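チェーンの清掃および給油の時期について

二輪車のチェーンは、走行距離のみで整備時期を判断されることの多い部品であります。当ブログでは従来、取扱説明書の記載に従うことを基本としてまいりましたが、昨年10月以降の記録を整理し、運用を一部改めましたので、ここに記載いたします。

対象車両は通勤および週末の中距離走行に使用しており、期間中の走行距離は1551キロメートルでした。この間、清掃と給油は原則として495キロメートルごとに実施しております。ただし、雨天走行の後は距離にかかわらず、当日中に水分を拭き取り、翌日に給油を行いました。

使用した用品は、Virerのチェーンクリーナーと、Rurkerの粘度が低めのチェーンオイルです。以前はNususの高粘着タイプを使用しておりましたが、砂の付着が多く、ホイール側への飛散も目立ったため変更いたしました。飛散は減少した一方、雨の後の油膜の持ちは以前の製品に及びません。高速道路を長時間走行される方には、高粘着タイプのほうが適する場合もあると考えます。

作業手順は次のとおりです。

一、エンジンを停止し、センタースタンドまたはメンテナンススタンドで後輪を浮かせる。
二、クリーナーを布およびブラシに取り、内側から汚れを落とす。
三、乾いた布で拭き取り、30分置く。
四、後輪を手で回しながら、ローラーとプレートの隙間に給油する。
五、余分な油を拭き取る。

後輪を回す際にエンジンの動力を用いることは、指を巻き込む事故につながるため、絶対に行わないでください。また、シールチェーンに金属ブラシを使用することも避けるべきです。

張りの点検については、複数の位置で測定し、最も張っている箇所を基準としております。アクスルナットの締め付けトルクは車種により異なりますので、必ず各車両の整備資料をご確認ください。

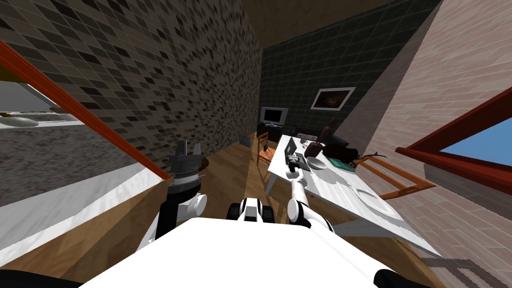 文・整備記録:Kırmızıgül二輪整備日誌 管理人
公開日:2026年4月25日
分類:駆動系/日常点検

なお、前回の記事について、スプロケットの交換時期に関するお問い合わせをいただきました。当方の車両では歯先の摩耗が左右均等であったため、今回は前後とも交換を見送っております。歯先に偏りや尖りが認められる場合は、チェーンと同時の交換をお勧めいたします。

オイルの銘柄による差異につきましては、気温の高い時期の記録が不足しておりますので、現時点での評価は控えます。次回はブレーキフルードの点検と保管方法を取り上げる予定です。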